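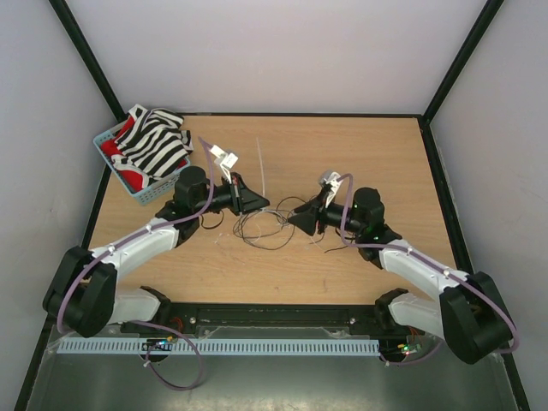

Two robot arms at the wooden tabletop

Print this page | E-mail this thread

Irine at the Vasov festival – did anyone else stay for the whole thing?

marquee_moth wrote:
I finally caught Irine on the last night of the Vasov festival and I've been going back and forth about it ever since, so forgive the long post. For those who haven't heard of it, it's the one about the ferry pilot who comes home to sell her mother's house and ends up living in it through a whole winter. Two hours and a bit, hardly any music, and a lead performance that I think is one of the loveliest I've seen in years. She has a scene on the stairs with a box of letters where she reads maybe four lines out loud and then just stops, and the whole theater went quiet with her. My husband was less taken and went out for coffee (he did come back). I'd love to hear from anyone who was there, or who saw it earlier at Halás.

backrow_9 wrote:
Saw it at Halás in January, in the small hall with the terrible seats. I liked it a lot, but I do think the middle sags. Once the brother turns up, you know exactly which conversation is coming and then you wait half an hour for it. The stairs scene is wonderful, I'm with you there.

plumtree wrote:
Oh, I have to disagree about the brother! That wait was my favorite part. They fix the gutter, they eat soup, they argue over the car, and the whole time you can feel both of them putting it off. My own family is exactly like that, so maybe I'm a soft touch. If the talk had come sooner I don't think I'd have cried.

backrow_9 wrote:
Fair enough, and I did like the soup. I still say nine minutes of gutter is a lot of gutter.

tin_lantern wrote:
I'm going to be the grump, sorry in advance. I found it beautiful and cold. The director's first film, Tranano, had jokes in it and people bumping into each other, and you left wanting to call somebody. This one felt made for juries. I also thought the lead was given very little to do besides look out of windows, and she's a funny actress, so it seemed a waste.

marquee_moth wrote:
You're welcome to be the grump, we need one. I never managed to see Tranano, so I can't compare, but she does get a few laughs – the bit with the real estate agent and the key had our row giggling. Was the talk afterward any good at Halás? Ours was short and the microphone kept cutting out.

backrow_9 wrote:
No talk at ours, we all just shuffled out into the snow.

plumtree wrote:
Does anybody know if it's getting a regular release? My sister wants to see it and she won't travel for a festival, she says she's done with lines.

old_projectionist wrote:
Our local place has it down for 29/07/2023, one evening showing only, in the big room with 433 seats, and I doubt they'll fill half of it. They're running Tranano the same afternoon. I'd see that first if you can, then have a proper dinner in between. I've seen Irine twice now and the brother bothered me the first time and not at all the second.

tin_lantern wrote:
All right, you've talked me into trying it again, if only for the double bill. I'm bringing a sandwich.

E-mail this thread | Print this page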